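Udia Table: Frequently Asked Questions

Last updated 11 Mar 2024 by Rokeya Nanayakkara, who would like fewer emails about the hole.

What is the top made of?
Wood. Pale wood, with the kind of grain that shows straight lines on one stretch and big looping arches on another. People write in to ask whether the arches are a fault. They are how the tree grew, and we don't exchange tables over them.

Will it stay that light?
For a while. Daylight warms the color over time, and anything you leave sitting in one spot will keep its own little patch of the original shade underneath. Karthik Bhattacharjee in our Herkgate shop has a perfect outline of a fruit bowl on his. Move things now and then, or commit to the bowl.

What can I put straight down on it?
Anything dry, soft or light. Cork is fine. Fuzzy things are fine. A clean paint roller cover is fine, and a used one will be a permanent member of the household. Pots need a trivet, and so do mugs, however sure you are about the mug.

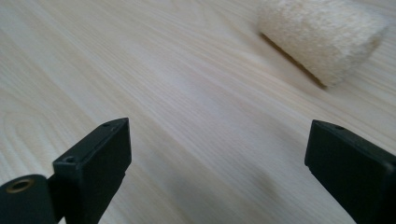

If something does leave a mark, wipe it the same day with a barely damp cloth, going along the grain. Then dry it with another cloth. Please don't scrub in circles. We can always spot a table that has been scrubbed in circles, usually in the photo attached to the complaint.

What is the hole in the corner for?
Cables. Lamp, charger, whatever you've got. It's near one corner so that you can turn that corner toward the outlet. It is not for pens, though it accepts them readily, and they will be on the floor under the table when you want them back.

Can I get the table without the hole?
Yes, for $40 more. We know how that sounds. The plain tops are cut in a separate batch at Barnard and we order very few of them.

My things roll off. Is the table crooked?
Possibly your floor is. Put a level on the top before you write to us. If the bubble is off, slip a bit of card under the low leg and try again. If the bubble is fine, your things are round. Corks, candles and rolls of tape all behave better lying across the table or standing up in a holder.

Do you sell a holder?
We stock a few small racks and baskets, mostly in Liyanage's range. Wire ones with a flat base do well on this top, and white goes with the wood if you care about that. Lift them to move them. Dragging is how you get the faint lines that you'll later blame on the cat.

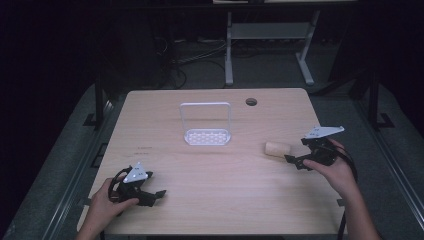
Felt dots on the base help. A sheet of 20 costs $2, and you will lose half of them to the bottom of a drawer, so perhaps buy it anyway.

Does it work on carpet?
On short carpet, yes. On deep pile the legs sink unevenly and you're back at the question about rolling.

How much weight will it take?
80 pounds, spread out. Adults standing on it to change a light bulb are neither spread out nor covered.

Can I sand and refinish it?
Write to Anoma Amarasinghe first and tell her what happened. Most marks need much less than sanding – sometimes just a cloth and an apology. Orders placed in December had a different finish, so mention that if yours is one of them.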